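Paper, Ink & Provenance Forum > Buying and Selling > Auction Watch

Thread: Naidoo sale, lot 388, the "expedition" letterbook. Anyone buying this?

inkgall_ed
Posted February 11, 2018

Has anyone else gone through the Naidoo catalog yet? Lot 388 is a bound letterbook, 70 leaves, supposedly kept by the clerk of the Curberg survey party. The estimate is a lot higher than anything I've seen a survey letterbook bring, and the whole estimate seems to rest on one ownership signature inside the front board.

I've asked for more pictures of that signature. What I got back was the same picture from the catalog, slightly bigger.

My problems so far:

The signature is in a darker ink than anything else in the book.
The catalog says "by descent in the family" and then doesn't say which family.
The same book, or its twin, was offered at Jidero in November with no mention of Curberg at all.

I'm not saying it's bad. I'm saying I wouldn't pay that kind of money on what they've shown.

foxedpages
Re: Naidoo sale, lot 388

Are you sure about the Jidero one? I have that catalog and the book in it was described as quarter calf. This one is half calf.

inkgall_ed
Re: Naidoo sale, lot 388

Catalogers mix those up every day of the week. Same leaf count, same chip out of the head of the spine, same stain on the fore edge. I'd bet on it being the same book.

quartoandunder
Re: Naidoo sale, lot 388

I'll push back a little. I've bought from Naidoo for years and had two returns, both taken back without a fuss. A darker signature doesn't mean much by itself. People signed books years after they filled them. If I signed one of my old school notebooks today it would be a different ink too.

The Jidero thing bothers me more, but it could go the other way. A general house gets a box of old books, doesn't know what it has, sells it cheap as "manuscript ledger." Somebody who does know buys it and does the homework. That's how half of us pay for our hobby.

inkgall_ed
Re: Naidoo sale, lot 388

> does the homework

Then print the homework. If the buyer worked out it was the Curberg clerk, there must be a letter in there that says so, or a date and a place that match. The catalog quotes three letters and all three are about flour and mule shoes. Could be any outfit west of anywhere.

And if it was bought in November, it isn't "by descent in the family." It's by descent from a guy at an auction.

railpenny
Re: Naidoo sale, lot 388

lol

In fairness "by descent" could be true up to the Jidero sale. They just left off the last step. Sloppy but I've seen it from bigger houses than this.

Side question since the measuring types are all in here. I'm putting my own letterbooks in the back bedroom and there's no carpet in there, it's tile. Would you set a flat file straight on a floor like this or get it up on blocks? Inland, no flooding that I know of.
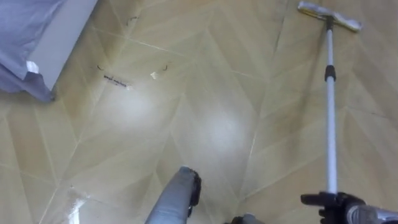

back bedroom floor, foot of the bed at top left

foxedpages
Re: Naidoo sale, lot 388

Blocks. Four inches at least. A washing machine hose two rooms away is all it takes.

quartoandunder
Re: Naidoo sale, lot 388

Agree on blocks. And keep it off an outside wall. I don't love bedrooms for paper but it beats an attic.

oldcopperplate
Re: Naidoo sale, lot 388

I went to the viewing, so I can add something. I had the book in my hands for maybe fifteen minutes before somebody else wanted it.

The main hand is fine. Fast, plain, bored, like a man copying letters all day. Paper is right for the period as far as I could tell. There's a watermark on some leaves but I couldn't read all of it under their lamp.

The signature is the weak part. It looked slow to me. You know how people write their own name without thinking? This had little stops in it. It's also on a pastedown with a faint rectangle where a label used to be, and the signature runs through one edge of the rectangle without any change. So it was written after the label came off. When the label came off, I can't tell you.

foxedpages
Re: Naidoo sale, lot 388

Did you ask about the label?

oldcopperplate
Re: Naidoo sale, lot 388

I did. The young man on the desk said he'd find out. I left my email. Nothing yet.

quartoandunder
Re: Naidoo sale, lot 388

OK, the label is a point against. I'd still say "slow" is pretty subjective. I've seen real signatures from that period that look drawn, especially if the fellow was old or had bad hands. Did you compare it to a known one?

oldcopperplate
Re: Naidoo sale, lot 388

Only to the one reproduced in the Zarkora checklist, and that's a line cut, so no help on speed. The letter shapes match. They match very well. That isn't comforting when the checklist is the one picture anybody could copy from.

inkgall_ed
Re: Naidoo sale, lot 388

There it is. Is the big loop on the C closed or open?

oldcopperplate
Re: Naidoo sale, lot 388

Closed.

inkgall_ed
Re: Naidoo sale, lot 388

In the Zarkora cut it's closed because the ink filled in when they made the block. I've handled two receipts with the real signature and the loop is open on both. I'm out.

railpenny
Re: Naidoo sale, lot 388

Two receipts is two receipts though. I sign my name five different ways before lunch.

quartoandunder
Re: Naidoo sale, lot 388

Yeah, I'm with railpenny on that. I don't think you can hang a man on a loop. What I would do is price it as an unsigned survey letterbook, which it is at minimum, and bid that. If it's good you did great. If not you own 70 leaves of real period letters, and somebody will want the mule shoes.

foxedpages
Re: Naidoo sale, lot 388

What's that number for you, out of interest?

quartoandunder
Re: Naidoo sale, lot 388

Not telling you before the sale!

inkgall_ed
Re: Naidoo sale, lot 388

It'll go way over that. There's always somebody who reads the bold type and stops. Check lot 32 while you're at it, same consignor going by the symbol. A "Curberg" pocket compass with no name on it anywhere. I'd like to know how much other Curberg material this person suddenly has.

oldcopperplate
Re: Naidoo sale, lot 388

I missed that. Looked at the compass through the glass and moved on.

railpenny
Re: Naidoo sale, lot 388

Same symbol on my copy too. Huh.

Would bricks do for the flat file or does it have to be wood?

foxedpages
Re: Naidoo sale, lot 388

Wood, sealed. Brick will scratch that shiny tile, and it holds damp.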